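Irus Line, Natulville Packing Hall
Return-to-service checklist, Cell 2, soft goods
Completed after grip-loss stop. Shift: late. Month: May.

Reason for inspection
Cell 2 stopped at cycle 2,861 with a grip-loss fault while handling a fabric bag. The arm was in transfer between the infeed table and the tote. The bag fell inside the guarded area and came to rest against the lower fence panel. No person was in the cell. No injury, no damage to the fence. The arm went to protective stop on its own and the fault was acknowledged at the panel before anyone opened the gate.

Section A – Isolation and access
A1. Gate interlock opens the safety circuit: PASS
A2. Air dumped, gauge at zero before entry: PASS
A3. Lockout applied at main disconnect: PASS
Comment: Tag was legible but the shift box had been left blank. Filled in at 4:40 p.m.
A4. Emergency stop, operator side: PASS
A5. Emergency stop, rear side: PASS WITH COMMENT
Comment: Button latches but needs a firm twist to release. Replace at next planned stop. Does not prevent restart.

Section B – Gripper
B1. Finger mounting screws at torque: PASS
B2. Finger faces free of cracks: PASS
B3. Finger faces clean: FAIL, corrected
Comment: Lint film on both contact faces. Wiped down and rechecked.
B4. Closing force at setpoint: FAIL, corrected
Comment: Measured low on 2 of the test closures. Traced to the Leblanc regulator, which had drifted after the filter bowl was changed. Reset and locked. The lock ring had not been pushed down.
B5. Hold on loss of air: PASS
B6. Wrist cable clear of pinch points through full rotation: PASS

Section C – Grip on product
Checked with the arm at reduced speed and the gate closed, viewed on the wrist camera. The acceptance rule for soft bags is that both fingers must bear on the bag body and that straps, tabs and loops stay clear of the closing path. A finger that lands on slack fabric can report contact without carrying load, so contact alone is not accepted as proof of grip.
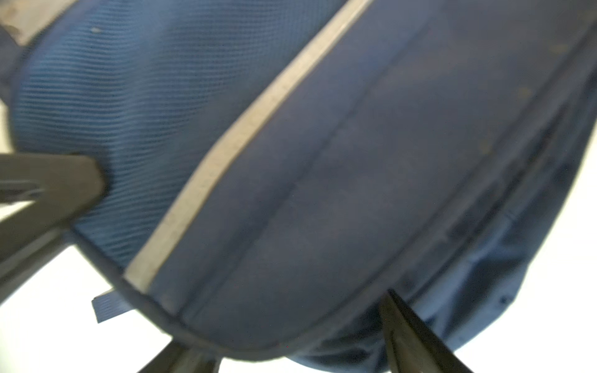

Fig. 1. Item C2, wrist camera. Left finger on mesh panel, right finger at side gusset, strap tab at lower left.

C1. Left finger bears on bag body: PASS
C2. Right finger bears on bag body: FAIL
Comment: Tip is against the underside of the gusset, where the material is wrinkled and sags away from the bag. Not an acceptable contact point under the rule above. Grip pose to be retaught before automatic running.
C3. Strap tab clear of fingers: PASS
Comment: Tab sticks out to the left below the end of the piping. Keep it in view when the new pose is taught.
C4. Image usable for inspection: PASS WITH COMMENT
Comment: White background is overexposed on both sides of the bag. Seams and piping can still be read. Lower the exposure one step and save it with the recipe.

Section D – Controls and records
D1. Grip-loss fault repeats when triggered by hand: PASS
D2. Fault log exported: PASS
Comment: 477 entries, most of them low-level air warnings that were cleared without a note. Operators are to write a note for any air warning that comes back within the same shift.
D3. Recipe version matches the Dornden master copy: FAIL
Comment: Cell was running an older soft-bag recipe with the previous finger offset. Current version loaded, checksum compared – match.
D4. Reduced speed limit holds in teach mode: PASS

Result
NOT RELEASED for automatic running. Released for teach mode only, gate closed.

Open items
1. Reteach soft-bag grip pose and repeat all of Section C.
2. Replace rear emergency stop button.
3. Add regulator lock ring to the filter change procedure.

Sheet to stay at the cell until item 1 is signed off.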